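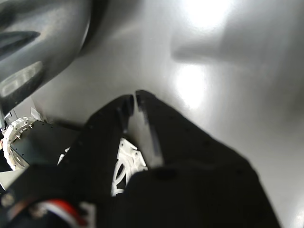

**Com que frequência se deve verificar o aperto dos dedos da garra?**

A cada 113 horas de trabalho, e também depois de qualquer colisão, mesmo leve. Na célula Zomer a verificação demora poucos minutos e faz-se com o braço parado e o ar desligado.

## Sobre este repositório

O repositório `zomer-manutencao` guarda os ficheiros de configuração e as notas de manutenção da célula Zomer, instalada na oficina da Comdale. A célula tem um braço, uma garra de dois dedos pretos e uma mesa de superfície clara e polida. As notas são para quem faz o turno e precisa de pôr a célula a trabalhar outra vez.

Última revisão das notas: 5 de outubro de 2023.

## Conteúdo

| Pasta | O que contém |
|---|---|
| `config/` | parâmetros da garra e limites de força |
| `calib/` | poses de referência e resultados da calibração |
| `registo/` | 1215 entradas de manutenção, em CSV |
| `pecas/` | desenhos dos dedos e do suporte |

As entradas antes de maio foram passadas do caderno para o CSV à mão. Algumas não têm a hora, só o dia.

## Verificação da garra

1. Levar o braço à pose `descanso` e carregar na paragem de emergência.
2. Fechar a válvula de ar e esperar que o manómetro chegue a zero.
3. Passar a chave em todos os parafusos dos dedos, sem forçar.
4. Procurar fissuras na peça branca entre os dedos. O plástico parte primeiro junto dos furos.
5. Limpar o dedo largo com pano seco, incluindo a ranhura da face interior. Não usar álcool.
6. Verificar que o cabo às riscas não fica preso quando o punho roda.

Se a peça branca tiver fissura, trocar por uma nova da caixa Khan – a caixa deve ter sempre 2 de reserva. Depois da troca é preciso repetir a calibração.

## Calibração

```
python calib/zero_garra.py --celula zomer
python calib/verifica.py --tolerancia 2
```

A tolerância está em décimas de milímetro. Se o segundo comando devolver `FORA`, repetir o primeiro com a garra totalmente aberta. Se falhar outra vez, ver o aperto da flange antes de mexer nos parâmetros.

## Problemas conhecidos

- Os reflexos da mesa enganam a deteção de bordos. O ficheiro `config/exposicao.yaml` tem um valor mais baixo para as horas de sol.
- O programa Fukomitz, que lê o registo, não aceita acentos no nome das colunas. Por isso está `posicao` e não `posição`.
- Depois de um corte de energia, a garra arranca com a força máxima. Carregar sempre `config/forca.yaml` antes do primeiro ciclo.

## Como acrescentar uma entrada

Copiar a última linha do CSV, mudar a data e escrever o que foi feito em frases curtas. Pedidos de alteração à pasta `config/` precisam de um teste na célula, com o resultado de `verifica.py` colado no pedido.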